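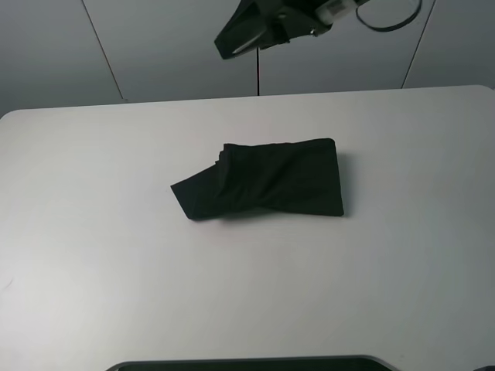 Black fabric, folded, on a white table.

I did the move to Conel with 2 suitcases, and I'm still getting questions about what I left behind. Mostly books. I gave away 49 of them and shipped the rest through Kelar, which took 19 days and cost more than I wanted to pay.

Clothes were easier. I had already stopped buying anything that needs ironing, so it was a matter of picking what I wear in October and leaving the summer stuff with my sister. She says she has room until spring.

The apartment is on Espinoza Street, third floor, no elevator. The bus stops at the corner. I pick up the last box on Wednesday.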